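Two arms and a kitchen table: notes for the workshop evening
Jarnness Shared Workshop, bench talks
Wednesday, April 27, 2022

Speaker notes. Slide numbers follow the PDF, not the old deck.

Slide 1. Title

Start on time. Say what the talk covers: the simulation side of the two-arm build, why the hardware is still bolted to the bench with no power to it, and what has to be finished before that changes. Questions at the end, except for wiring, which can be asked as we go.

Slide 2. Where the build stands

The project name is Ambrose. It has been in the workshop since October. Both arms are mounted on one steel crossbar. The crossbar has been shimmed twice and is now level to within what our square can measure.

Supply is 24 V for the joints and a separate 12 V line for the hand. The emergency stop cuts both. It used to cut only the 24 V line. Mention this, as two people in the room helped rewire it and will bring it up anyway.

Joint controllers are the Medis boards. One bus per arm. Do not go into the bus termination problem unless asked. If asked: there was a resistor fitted at the wrong end, and the fault only showed with the cable fully extended.

Slide 3. Why simulate first

A bad command on the real arm costs a gearbox. A bad command in the simulator costs a restart. We broke one wrist gearbox in the winter and the replacement took nine weeks.

The second point is access. The bench is shared. The simulator runs at home on an ordinary desktop, so work on the controller carries on when the bench is booked for something else.

Limits, say them plainly:
Contact is poor. Thin edges are worse than thick ones.
Friction values are guesses until measured.
Cable drag is not modelled at all.
The simulated joints have no backlash. Ours have plenty.

Slide 4. Software layout

Three processes: physics, controller, logger. They talk over local sockets. The controller does not know whether it is connected to the simulator or to the Medis boards. Same message format, same units, radians throughout. There is one exception, the hand, which takes a closing fraction from 0 to 1. This will be fixed.

The control loop runs at 100 Hz. Physics steps faster than that and the controller takes the latest state. If the controller misses a step it holds the last command. If it misses several in a row it goes to a soft stop. Test for this by pausing the controller process by hand. It should be tested every time the timing code is touched.

The scene file is called Hondaser. It is a text file, and everyone working on the build has a copy. Please stop editing it locally without committing. The table height was wrong for a month in one copy.

Slide 5. Getting the models in

Link lengths came off the drawings and were then checked with callipers. Masses came off the kitchen scales, with each link stripped of its cable. Inertia is computed from the mesh assuming even density, which is wrong near the motors. It has been good enough for slow moves.

Collision shapes are not the same as the visible meshes. The visible mesh is detailed and slow. The collision shapes are capsules and boxes. For the bowl, a single convex shape fills in the hollow, so a finger can never get inside the rim. The bowl is therefore built from a ring of wedges. Expect a question here. The short answer is that it took one evening and the script is in the repository.

Slide 6. The kitchen scene

Leave this one up for a minute and let people look at it.

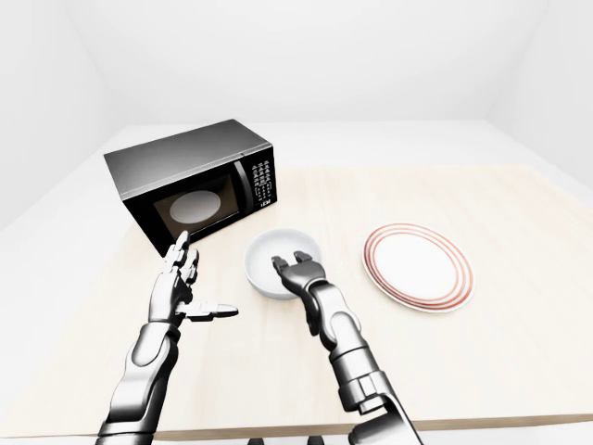 Render from the simulator: hand at the microwave, gripper at the bowl, plate with red-orange bands to the right.

Points to make while it is up:

The two ends are different on purpose. The articulated hand goes on the left arm and the compact gripper on the right. The hand is for doors and handles, the gripper for picking up. Changing them over means a new calibration file, so we don't.

The gripper pose over the near edge of the bowl is the pre-grasp pose. From there the planner has a short straight move to make. Most of our failures in simulation come from the approach angle, a few degrees too flat, which pushes the bowl along the table.

The room is plain by choice. Walls and floor have no texture, to keep the render cheap. The camera code will need something less tidy later on.

The plate is harder than the bowl. A flat plate leaves very little clearance under the rim, and the fingertips are thick. Current plan is to slide it to the table edge with the hand and grip it there. Not yet working.

The door handle is a thin strip. Hooking a fingertip behind it is the open task for the left arm. Torque limit on that finger is set low.

Slide 7. What is left before power-on

Measure friction on the real fingertip pads and put the values into Hondaser.
Add backlash to the wrist joints, 2 degrees to begin with.
Log a full run with the arms unpowered and moved by hand, then compare with the model.
Fit the guard on the bench side facing the door.
Write the start-up sheet and tape it to the crossbar.

Slide 8. Costs

Skip if running late. The figures are on the sheet by the kettle. The gearbox was the largest single item after the motors.

Slide 9. Questions

Likely ones:
Why not buy a finished arm? Price, and repair access.
Can it run on a laptop? Yes, with rendering switched off.
Is the repository open? To workshop members. Ask at the bench for access.
When will it move? After the list on slide 7.

Remember to unplug the projector at the wall.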